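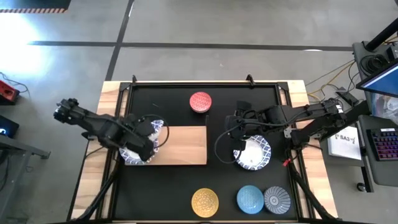

Most of the complaints that reach the Brirton allotment newsletter are that the bus no longer goes anywhere near the beans, and one reader wrote in to say she had taken up radishes purely because they fit in a coat pocket.

The man who used to drive that bus finds this very reasonable. He did the 186 out of Brirton for most of his working life, through Skimura and up to the reservoir at Brolia, and he asked me to leave his name out on the grounds that people still stop him to ask about connections.

"They'd bring anything on," he says. "Canes, manure, a water butt once. You can't fold a water butt. I asked him to, for form's sake."

The route was cut back in January. It now stops at the retail park, 3 miles short of the plots, and passengers are invited to complete their journey "by other means", a phrase he repeats with some relish. "Other means is your legs. They've got a whole department for not saying legs."

We are talking in Lâm, the café opposite the old depot, where he takes the seat facing the stops. He breaks off twice to watch a bus go by and say what's wrong with its gearbox. Did he like the job? He thinks about it for the length of a teacake.

"I liked the 310. That was the early one, went out with the lights still on in the bakery. Five passengers, all asleep. Lovely people. The 186 was more like being a vicar, you had to have a view on everyone's onions."

He has kept his old timetables in a drawer and consults them, he admits, on trips he is making by car. His wife has asked him to stop announcing Skimura. He says he only does it on the way back.

As for the campaign to restore the full route, he has signed the petition but won't be going to the meeting. It starts at half past seven, in the hall at Brolia.

"And how would I get there?" he says, and asks for the bill.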